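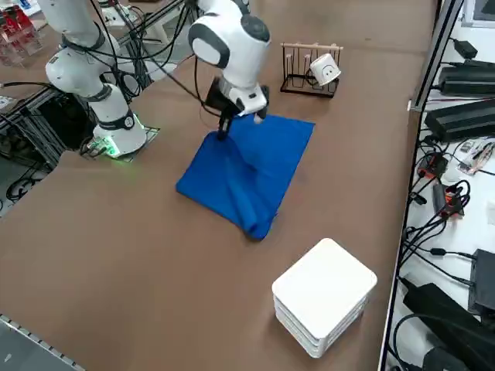

## 4주차 강의 노트: 양팔 작업 셀의 설치 점검과 유지보수

담당: Shirin Sadeghi
실습 담당: Zoriana Levchenko
대상 설비: Larnex 실습실 천 접기 셀

지난주에는 제어기 쪽 소프트웨어 구성을 다루었다. 이번 주에는 셀 자체를 다룬다. 전원을 넣기 전의 점검, 영점 맞추기, 손목 카메라 보정, 케이블 정리, 고장 났을 때의 분리 순서까지가 범위이다. 프로그래밍은 나오지 않는다. 노트북은 가져오되 전반부에는 쓰지 않는다.

용어를 먼저 맞춘다. 실습실에서는 설비 전체를 "셀", 고정판 위에 선 로봇을 "팔", 팔 끝에 달린 집게를 "그리퍼"라고 부른다. 팔 이름은 작업대 앞에 선 사람 기준이다. 왼쪽 고정판에 올라가 있는 것이 왼팔이고, 작업대 건너편에서 천 쪽으로 내려오는 것이 안쪽팔이다. 예전 일지에는 안쪽팔이 "오른팔"로 적힌 곳이 있다. 같은 팔이다. 앞으로 작성하는 일지에는 안쪽팔로 통일한다.

### 1. 전원을 넣기 전

팔은 전원이 없으면 관절이 풀린다. 자세에 따라 그대로 주저앉을 수 있으므로, 끄기 전과 켜기 전의 자세를 모두 확인한다. 이 항목은 전원이 내려간 상태에서 눈과 손으로 한다.

- 고정판 볼트: 육각 렌치로 풀림만 확인한다. 돌아가는 볼트가 있으면 더 조이지 말고 실습 담당에게 알린다. 와셔가 빠진 채로 조여 놓은 적이 있었다.
- 관절 마디: 링크 사이 이음부에 실밥이 끼어 있는지 본다. 천을 다루는 셀에서는 자주 생긴다. 핀셋으로 빼고, 에어건은 쓰지 않는다.
- 그리퍼 손가락: 좌우 손가락을 손으로 천천히 벌려 본다. 중간에 걸리는 느낌이 있으면 일지에 걸린 위치를 적는다.
- 손목 카메라: 브래킷을 잡고 가볍게 흔든다. 유격이 느껴지면 그날은 보정부터 다시 한다.
- 노출 기판: 기판 위나 옆에 공구, 나사, 젖은 걸레를 두지 않는다. 고정판 근처를 닦을 때는 마른 천만 쓴다.
- 작업대 위 물건: 머그 걸이와 쟁반은 팔이 움직이는 동안에도 작업대에 남아 있다. 위치가 작업 설정과 맞는지 본다.

마지막 항목을 빼먹는 조가 많다. 지난 학기에 팔이 걸이를 건드린 사고가 있었는데, 원인은 제어 쪽이 아니었다. 앞 조가 청소하면서 걸이를 옮겼고 다음 조는 확인 없이 홈 복귀를 눌렀다. 홈 복귀 경로에는 장애물 회피가 들어 있지 않다. 시작 자세에서 홈 자세까지 관절값을 보간할 뿐이다.

### 2. 전원 투입 순서

순서는 다음과 같다.

1. 비상정지 버튼을 누른 상태로 둔다.
2. 선반 쪽 멀티탭을 켠다. 전원 어댑터의 플러그가 끝까지 들어가 있는지 손으로 눌러 본다.
3. Cestik 제어 프로그램을 열고 두 팔이 모두 목록에 나타날 때까지 기다린다.
4. 한 사람이 왼팔을 받치고, 다른 사람이 비상정지를 해제한다.
5. 토크를 왼팔부터 넣는다. 이상이 없으면 안쪽팔로 넘어간다.

팔을 받칠 때는 링크의 넓은 면을 잡는다. 이음부에 손가락을 두지 않는다. 안쪽팔은 손이 잘 닿지 않아서 작업대 위로 몸을 기울이는 사람이 있는데, 반드시 옆으로 돌아가서 받친다.

한쪽 팔만 목록에 나타나는 경우, 제어 프로그램을 다시 켜기 전에 통신선을 본다. 기판에 불이 들어와 있다고 해서 통신이 된다는 뜻은 아니다. 전원과 통신은 다른 선으로 들어오므로 따로 확인한다. 통신선을 바꾸어 꽂아 볼 때는 토크를 먼저 끈다.

### 3. 영점 맞추기

영점은 관절 엔코더가 읽는 값과 실제 관절각의 기준을 맞추는 일이다. 다음 경우에 한다.

- 관절 모터를 교체했을 때
- 팔을 고정판에서 떼었다가 다시 달았을 때
- 충돌이 있었을 때
- 같은 자세를 반복했는데 그리퍼 끝의 위치가 눈에 띄게 어긋날 때

절차는 단순하다. 토크를 끄고, 팔을 손으로 기준 자세에 놓고, 정렬 지그를 끼운 다음 값을 저장한다. 시간이 걸리는 부분은 지그를 끼우는 과정이다. 지그가 뻑뻑하면 자세가 맞지 않은 것이므로 힘으로 밀어 넣지 않는다. 밀어 넣으면 그 상태의 오차가 그대로 저장된다.

저장한 뒤에는 검증을 한다. 두 팔의 그리퍼 끝을 작업대의 기준점에 차례로 가져가서 간격을 잰다. 간격이 2 mm 이하이면 통과로 본다. 넘으면 바닥 쪽 관절부터 다시 확인한다. 바닥 쪽 관절의 작은 각도 오차가 팔 길이만큼 벌어져 나타나기 때문에, 손목부터 손대면 대개 시간을 버린다.

> Zoriana 메모: 영점 파일을 덮어쓰기 전에 이전 파일을 복사해 둘 것. 파일 이름에 조 번호와 작업자 이름을 넣는다. "final", "진짜최종" 같은 이름은 받지 않는다.

### 4. 손목 카메라와 그리퍼의 관계

손목 카메라는 그리퍼 바로 위에 달려 있어 손목과 함께 움직인다. 고정 카메라와 달리 팔의 자세가 바뀌면 시야도 바뀐다. 그래서 보정에서 구해야 하는 것은 카메라와 작업대 사이의 관계가 아니라 카메라와 손목 사이의 관계이다. 브래킷이 움직이지 않는 한 이 관계는 일정하다.

보정판을 작업대에 평평하게 붙이고, 팔을 여러 자세로 움직이며 영상을 모은다. 흔한 실수는 손목을 거의 돌리지 않고 위치만 바꾸는 것이다. 평행 이동만으로는 회전 성분이 제대로 구해지지 않는다. 손목을 기울이고 비튼 자세를 섞는다. 보정판이 시야 밖으로 일부 나간 영상은 버린다.

천 작업에서는 깊이 방향 오차가 특히 문제가 된다. 머그나 쟁반을 잡을 때는 그리퍼 높이가 조금 틀려도 잡히는 경우가 많다. 천은 얇아서 높으면 손가락이 헛닫히고, 낮으면 손가락 끝이 작업대를 누른다. 누르는 쪽이 더 나쁘다. 손목 모터에 부하가 걸리고, 반복되면 브래킷 나사가 풀려서 보정이 다시 틀어진다.

손가락 끝의 높이를 맞출 때는 좌우 손가락을 따로 본다. 손목이 옆으로 기울면 한쪽 손가락이 먼저 천에 닿고 다른 쪽은 떠 있게 된다. 한쪽만 보고 높이를 맞추면 나머지 한쪽이 천을 놓친다. 의도한 기울임인지, 손목 관절의 영점 오차인지를 구별해야 한다. 구별하는 방법은 명령값을 읽는 것이다. 명령한 손목각이 수평인데 손가락이 기울어 있으면 영점으로 돌아간다. 명령 자체가 기울어 있으면 기구는 손대지 않는다.

### 5. 케이블

이 셀에서 나는 고장은 대부분 케이블에서 난다. 실습실 정비 일지를 정리해 보면 모터나 기판보다 커넥터 접촉 불량이 훨씬 많다.

손목 카메라 케이블은 팔을 따라 움직이는 구간과 공중으로 가로지르는 구간이 있다. 점검할 것은 다음과 같다.

**여유 길이.** 손목에서 첫 고정점까지 약 300 mm의 여유를 둔다. 너무 짧으면 손목이 돌 때 커넥터가 당겨진다. 너무 길면 늘어진 부분이 천이나 걸이에 걸린다. 길이를 정한 뒤에는 팔을 느린 속도로 작업 범위 끝까지 보내면서 확인한다.

**다른 팔과의 간섭.** 케이블이 두 팔 사이를 지나가면 한 팔만 움직여서는 문제가 보이지 않는다. 두 팔을 함께 움직여 본다. 속도는 최저로 둔다.

**고정 방법.** 케이블 타이는 커넥터 바로 뒤에서 조이지 않는다. 피복이 눌릴 만큼 조이는 것도 안 된다. 움직이는 구간에는 벨크로를 쓰고, 알루미늄 기둥처럼 고정된 구조물에만 타이를 쓴다.

**선반 쪽 정리.** 전원 어댑터 위에 케이블을 감아 올리지 않는다. 어댑터끼리 바짝 붙이지도 않는다. 열이 빠질 공간이 필요하다. 기판이 놓인 자리 주변에는 금속 공구를 두지 않는다.

양 끝에 라벨을 붙인다. 한쪽 끝에만 붙은 라벨은 선을 따라가며 찾아야 하므로 쓸모가 적다. 라벨에는 연결되는 장치 이름과 포트를 적는다. 색으로만 구분하지 않는다. 선반의 선은 거의 검은색이다.

### 6. 점검용 천 동작

정비가 끝나면 파란 천으로 확인 동작을 돌린다. 접기 품질을 평가하는 동작이 아니다. 두 팔, 그리퍼, 카메라가 함께 움직일 때 이상이 있는지를 보는 동작이다.

천의 시작 상태는 일부러 고르지 않게 둔다. 먼 쪽 가장자리는 펴 두고, 가까운 쪽은 접히고 뭉친 상태로 둔다. 평평한 천만 쓰면 천 두께가 달라지는 곳에서 생기는 그리퍼 문제가 드러나지 않는다. 겹친 부분을 잡을 때 그리퍼 전류가 올라가는데, 이 값이 평소와 크게 다르면 손가락 정렬을 다시 본다.

확인 동작은 연속 3회 돌린다. 중간에 천을 손으로 고쳐 주면 처음부터 다시 센다. 실패하면 다음 내용을 기록한다.

| 현상 | 먼저 볼 곳 | 그다음 |
|---|---|---|
| 손가락이 천 위에서 헛닫힘 | 손가락 끝 높이 | 카메라 브래킷 유격 |
| 한쪽 손가락만 천을 물음 | 손목 명령각 | 손목 관절 영점 |
| 카메라 영상이 끊김 | 손목 쪽 커넥터 | 케이블 여유 길이 |
| 팔이 목록에서 사라짐 | 통신선 | 전원 어댑터 플러그 |
| 특정 자세에서 떨림 | 고정판 볼트 | 해당 관절의 실밥, 이물 |
| 천을 놓지 못함 | 손가락 표면 오염 | 그리퍼 전류값 |

표는 순서대로 본다. 떨림이 있을 때 제어 이득부터 낮추는 사람이 있다. 떨림은 줄어들지만 헐거운 볼트는 그대로 남고, 다음 조는 느려진 팔을 받게 된다. 이득 변경은 실습 담당의 확인을 받은 다음에 한다.

### 7. 모터 교체

교체용 모터는 Abugri 보관함에 있다. 꺼낼 때 대장에 적는다. 팔마다 관절 번호가 같아도 모터 ID는 다르므로, 새 모터를 달기 전에 단독으로 연결해 ID를 써 넣는다. ID가 겹친 채로 조립하면 두 관절이 같은 명령에 반응한다.

분리는 손목 쪽에서 바닥 쪽으로 진행한다. 바닥 쪽 관절을 먼저 풀면 윗부분의 무게가 한꺼번에 걸린다. 반드시 한 사람은 팔을 잡고 있는다. 뺀 나사는 자석 접시에 관절별로 나누어 둔다. 겉으로 비슷해 보여도 길이가 다른 나사가 있고, 긴 나사를 짧은 자리에 넣으면 안쪽 하우징이 갈라진다.

조립한 뒤에는 3절의 영점 맞추기, 4절의 카메라 확인, 6절의 확인 동작을 차례로 한다. 손목보다 아래쪽 관절만 교체했다면 카메라 보정은 생략해도 되지만 브래킷 유격은 본다.

### 8. 종료와 인계

팔을 휴식 자세로 보낸 다음 한 사람이 받치고 토크를 끈다. 천은 걷어서 접어 두고, 쟁반과 머그는 작업 설정에 적힌 자리에 둔다. 머그가 걸이에 비스듬히 걸려 있는 것은 괜찮다. 걸이 자체가 돌아가 있거나 밀려 있으면 제자리에 맞춘다.

일지는 Zemby 폴더에 조별로 올린다. "이상 없음" 한 줄만 적힌 일지는 돌려보낸다. 무엇을 확인했고 무엇을 건드렸는지 적는다. 조인 볼트가 있으면 어느 볼트인지 적고, 바꾼 케이블이 있으면 라벨 이름을 적는다.

### 실습 과제

조 인원은 4명이다. 팔을 받치는 사람과 비상정지를 맡는 사람을 미리 정해 둔다. 실습 중에 역할을 바꾸려면 팔을 휴식 자세로 보낸 다음에 바꾼다.

- 왼팔의 영점을 다시 맞추고 전후의 기준점 간격을 표로 제출한다.
- 손목 카메라 케이블의 경로를 그린다. 고정점과 움직이는 구간을 구분해서 표시한다.
- 실습 담당이 미리 넣어 둔 결함을 찾는다. 찾은 순서와 배제한 원인을 함께 적는다. 결함을 못 찾았더라도 배제 과정이 타당하면 점수를 준다.

다음 주에는 안쪽팔로 같은 과제를 한다. 영점 파일 백업본을 지우지 말고 가져온다.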